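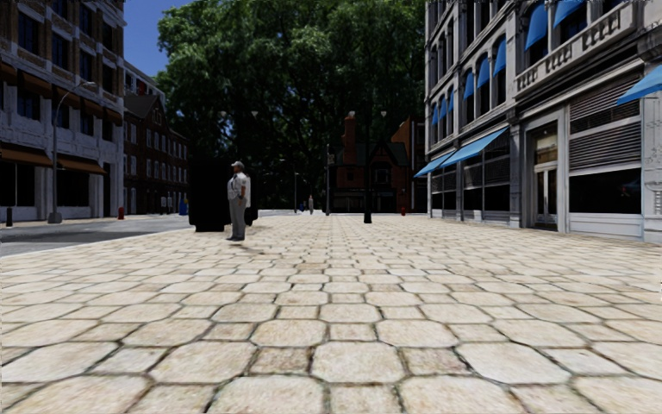

A man in a light cap on a paved plaza. The slabs look smaller the farther off they are.

Notes for Session 6: How Big Is It, Really? Angular Size and the Small-Angle Rule

Reading: Chraibi handbook, chapter 4. Skip the boxed section on spherical trigonometry unless you are having a bad week and want a worse one.

1. What we measure

When you look at the Moon, you do not see its diameter in miles. You see an angle. Draw one line from your eye to the left edge and another to the right edge, and the opening between them is the angular size. The Moon covers half a degree. So does the Sun, which is much bigger and has the courtesy to be much farther away.

The full circle is 360 degrees, a degree is 60 arcminutes, and an arcminute is 60 arcseconds. Blame the Babylonians. From the horizon to the point straight overhead is 90 degrees, and students asked to point at 45 nearly always point too low.

2. The small-angle rule

For small angles:

true size = distance x angle in radians

If you have the angle in arcseconds, divide by 206,265 first. Memorize that number. You will forget most of this course, but that one tends to stick, like an old phone number.

Worked case: a crater on the Moon covers 51 arcseconds. Take the distance to the Moon as 384,000 km.

51 / 206,265 = 0.000247 radians
0.000247 x 384,000 km = 95 km

A respectable crater. Last year one group got 95 million km, wider than Mercury's distance from the Sun, and turned it in with a box drawn neatly around it. Please look at your answer before you box it.

3. Where the rule goes wrong

It assumes the angle is small. At one degree the error is too tiny to bother anyone. By 13 degrees you are off by less than half a percent, still fine for this course. Past that, use the tangent and stop hoping.

It also assumes you know the distance. In astronomy this is the hard part, and whole careers have gone into it. A faint smudge could be a small thing nearby or a huge thing far off, and the angle alone will not tell you which. We come back to this in Session 9 with parallax.

4. Measuring with your hand

Arm straight out:
Little finger: 1 degree
Three middle fingers: 5 degrees
Fist: 10 degrees
Thumb to little finger, spread wide: 20 to 25 degrees

Long arms usually come with big hands, so this works better than it deserves to. Abdelilah Ouali will run the practice on the Patgate roof at 8:30 p.m. Bring a coat. He will not cancel for cold, only for cloud, and he is an optimist about cloud.

5. Problems

a) Jupiter is 630 million km away and 143,000 km across. Find its angular size in arcseconds.
b) A nebula covers 98 arcminutes and lies 1,300 light-years away. How wide is it?
c) Cover the full Moon with your little fingertip at arm's length. How much room is left over? Now explain why the Moon looks huge when it rises. (It measures the same. Check.)

Show units on every line. Usa Chareonsuk is grading this set and takes off a point for each naked number – she has been known to reach zero and keep going.

Solutions go up after the January break.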